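From: Hemant Solanki
Date: 2018-04-05
Subject: Re: [cell-practice] draft 6, cable rule

Girish Shakya wrote:
> Draft 6 says cables must be "suitably dressed." Suitably
> for whom? At Clallel we tape them and hope.

Hope isn't in the draft, though I'll admit 54 comments came close. My proposal: strap the bundle along the arm, leave a loop at the wrist, and check the loop by hand before each run.

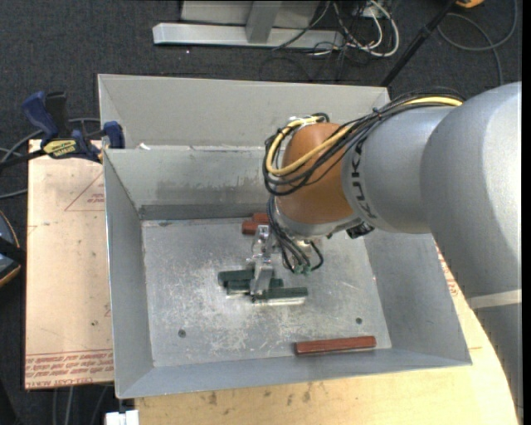
Girish has since answered that a hand check only counts if it's logged, and that he won't vote for a rule with no paper behind it. Fine. One line in the log, with initials.

Next, clamps. The tray gets clamped to the table before any pick is programmed. Fagundes wants a torque figure. I want lunch.
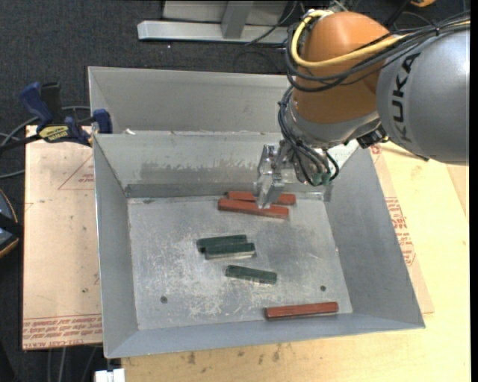
The clamp rule should also cover restarts after a stop, which draft 5 forgot. Edits to me by August, please.

Hemant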